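To: Virard Workshop members list
From: Grigoris Stefanou
Date: 14 July 2018
Subject: Re: [virard-members] Gripper build, simulation stage and open items

Dear members,

I write in reply to the Tetum group's message, the relevant part of which is quoted for those who joined the list recently.

> The arm itself is ready to be mounted on the long bench, but we do
> not wish to power the gripper until the grasp routine has been
> reviewed. Could Grigoris confirm which objects have been tried in
> the simulator, and whether the wrist view is considered good enough
> to work from? We would also like to know if the Flivent controller
> board will be kept or replaced. Our members have 18 hours of bench
> time booked in October and would prefer not to spend them on wiring.

The grasp routine remains in simulation. The room model has a wooden table and household chairs, and the arm has the same reach as the one on our bench. I have left the table friction at the default value for the present and ask that it not be changed in the shared copy.

Two objects are in use. The first is a flat, gray item with a long straight handle, which was selected for its low profile. An approach from directly overhead leaves very little clearance between the fingertips and the tabletop, and the routine must therefore slow down well before contact. 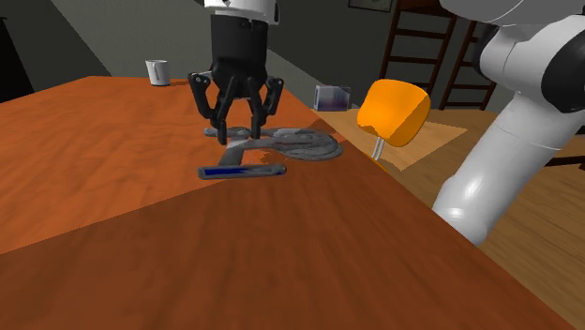 The descent speed is set in the configuration file under the heading "final approach." Members who wish to test other values should copy the file under their own name first. The routine was run 90 times with the present setting, and the log has been placed in the shared folder. In 19 of those runs the fingers touched the table before closing. I do not regard this as acceptable for the real arm, where the same error would load the wrist joint.

The second object is the starship model. It was added at the request of the Sýkora group, who wanted a shape with thin parts and no obvious place to hold it. The saucer is wide and the engine pylons curve away from the hull, so a grasp point chosen from the outline alone is often a poor one. 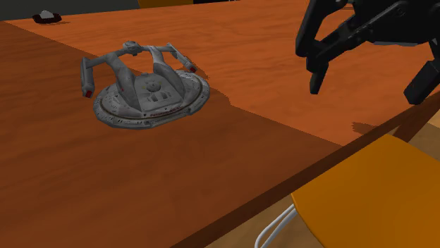 At present the planner selects the point nearest the center of the object and turns the wrist to suit. With the starship this tends to place one finger against a pylon. I have asked the Sýkora group to supply a list of permitted grasp points by hand, and the planner will be limited to that list until a better method is agreed. The list should give the jaw opening for each point as well as the wrist angle — the earlier draft gave only the angle.

With regard to the wrist view, my answer is a qualified yes. At close range the fingers take up the lower part of the picture and can hide a portion of the object behind them. The hull markings remain sharp enough to be used for alignment. I would propose that the position estimate be taken from higher up and held through the last part of the descent, with the wrist view used only as a check.

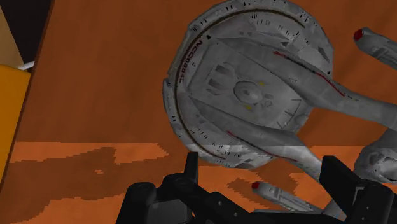

Open items before October

1. Controller board. The Flivent board will be kept. Its firmware must be updated before the gripper is connected, and I would be grateful if a Tetum member could take this on.

2. Emergency stop. The switch is to be mounted on the front of the bench, within reach of a seated person. The cable supplied is too short.

3. Finger pads. A set of 10 has been printed in the softer material. Please do not use the earlier pads, which are in the bin marked for recycling.

4. Bench time. The Tetum booking may stand. Wiring should be complete by then, provided that item 2 is settled first.

Corrections to the log may be sent to me directly. Proposals affecting the shared configuration should come to the list — the previous change to the jaw limits was made without notice and took an evening to trace.

Respectfully,

Grigoris Stefanou
Gripper build coordinator
Virard Workshop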